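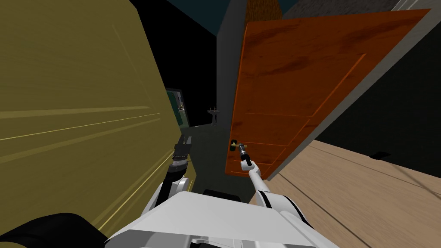

**How often does a door-opening robot need its grippers checked?**

Every 10 days of running, with a shorter look at the finger pads each morning before the arms are switched on.

That is the routine now in place for Jara, the two-armed robot at the Masilela workshop in Breda, and it has made a real difference to how the machine spends its week. Jara has been learning to open ordinary doors, the sort with a lever handle and a bit of weight to them, and the team has just finished rebuilding the way the robot is set up before each run. The new routine came into full use in November and it's a lovely piece of practical work.

The heart of it is a rehearsal on the computer. Before the real arms move, the whole job is played through in Kurnley, the workshop's own simulator, with a white-bodied, two-armed robot and a set of made-up rooms to try it in. One of the current favourites has an orange panelled door with a brass lever, opening near a dim corridor with a small sink at the far end. The right arm takes the lever. The left arm has a much less glamorous time of it, up against a big olive-yellow panel with its gripper pointing away into the room, and it's the left arm that everyone at the workshop wants to talk about!

Doors, you see, are mostly a question of where the rest of you goes. Closing two fingers on a handle was sorted out early on. The trouble came afterwards, as the door swung and the body had to shift with it, and the spare arm ended up pressed against whatever was nearest. On the real machine those knocks were showing up as a slow drift in the left elbow. It would read a little off in the morning, get zeroed, and be off again by the next service.

So the set-up sheet has been rewritten. It has 6 steps, and the first four are done with the power off:

1. Wipe the finger pads and look along the ridges for splits or packed dirt.
2. Check the gripper screws against the paint marks. If a mark has moved, tighten and re-mark.
3. Move each elbow by hand through its full travel and feel for rough spots.
4. Look over the outer covers for fresh scuffs, and write down which side they are on.
5. Power up, send both arms to the home position and zero the joints.
6. Load the day's room in Kurnley and play the door job through from start to finish, watching the free arm.

Step four used to be skipped more often than not. Now the scuff notes go straight into the simulator log, so a mark on the left forearm can be matched with the rooms where the left arm runs short of space. The workshop's running notes put it nicely: "Check the arm that isn't doing anything."

Two people do the morning set-up together, one at the machine and one at the screen. The swap between jobs happens halfway through the week, which means everybody gets their hands on the hardware and everybody learns to read the rehearsal. Newer staff apparently fight over the elbow check. It is oddly satisfying to feel a joint run smoothly all the way round after a fresh service.

The parts side has had a tidy-up as well. Finger pads are now changed as a pair, even if only one is worn, and a spare gripper sits ready on the bench with its screws already marked. Swapping it over takes 2 people and one hex key. After a swap the robot has to go back through steps five and six before it is allowed near a real door, and the first real door is always the light one by the tool store. The heavy fire door comes last, and only with somebody standing at the stop button.

There are still things the rehearsal doesn't catch. A simulated lever has no slack in it unless someone puts it there, and the real ones in the building all droop differently. The team has started adding a little play to the handles in Kurnley, room by room, and comparing the grip with what the real fingers do. Early results are cheering, though the oldest handle in the building, on the upstairs store, continues to win most of its arguments with the robot.

Next on the list is a parking pose for the free arm, tucked in close to the body before the door begins to move. Three versions are being tried in the narrower rooms. The one that keeps the elbow clear without blocking the robot's view of the handle will be written into the set-up sheet, and the left elbow will get a fresh set of bearings at the same service.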